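gralard notes, planner week. thread because I will not write this up properly

1/ Ok so the planner rewrite is merged. Old one sampled a grasp, then planned a path to it, then found out the path was garbage, then sampled again. New one checks the approach corridor first. Sounds obvious. Took me since January

2/ What kept killing us was clutter. One object alone on a table, fine, 44 tries out of 44. Put a big thing behind it and the success rate falls off a cliff. Not the grasp's fault. The fingers can't open without clipping the neighbor

3/ Quiambao (our sim wrapper, yes it needs a better name) now spawns pairs on purpose. Big soft-looking container plus tall skinny item, gap randomized. I ran about 3,000 of these overnight and read the failures with my coffee

4/ Most failures = wrist view. When the gripper is in close, the target fills half the image and the pose estimator starts guessing. You get a slice of label and a lot of background. Depth is fine, the pose is drunk

5/ Fix for now, dumb but works: freeze the pose estimate at standoff distance, then only let the wrist cam nudge it sideways. No rotation updates inside the last bit of the approach. Vedeck did it the other way round, full updates all the way in, and I could never get it stable

6/ Also found a real bug. Collision margin was getting added 2 times, once in the scene loader and once in the planner. So every gap looked narrower than it was and the planner refused perfectly good aproaches. I had been tuning weights around that bug for weeks. weeks

7/ Tooling thing that helped more than any of the math: the replay viewer now dumps the wrist render next to the planner's reason for rejecting a candidate. Plain text. "left finger, basket, margin." Should have done it first

8/ Still bad: curved shoulders on bottles. The grasp scorer loves a ledge. It sees a lip near the neck and wants to pinch right there even when the body is the better grip. Adding a penalty, will probaly regret it

9/ Also still bad: round bottoms. The collision mesh for the woven baskets is a convex hull, so the planner thinks the curve at the base is fatter than the rendered one. Free space down there that we never use. Proper decomposition is on the list, it makes loading slow tho

10/ For anyone who asked about Ovolitz, no, not porting it over yet. Its controller wants joint velocities and we hand out waypoints. Somebody has to write the glue and it's going to be me

11/ Next up is rerunning the pairs with the margin bug gone and the old weights put back. If the numbers come out the same I'm going to go lie down

12/ Wrist render, basket and bottle pair, finger down by the base:

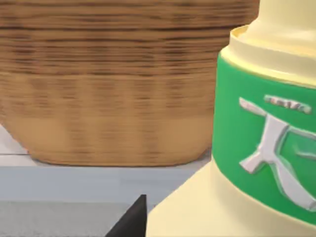 Tomasina_k: did you try freezing rotation only and leaving depth updates on? We had the same wobble close in and it was all coming from yaw. Translation along the approach axis was fine right up to contact, so you might be throwing away something good there.

hm no, froze both. trying it tonight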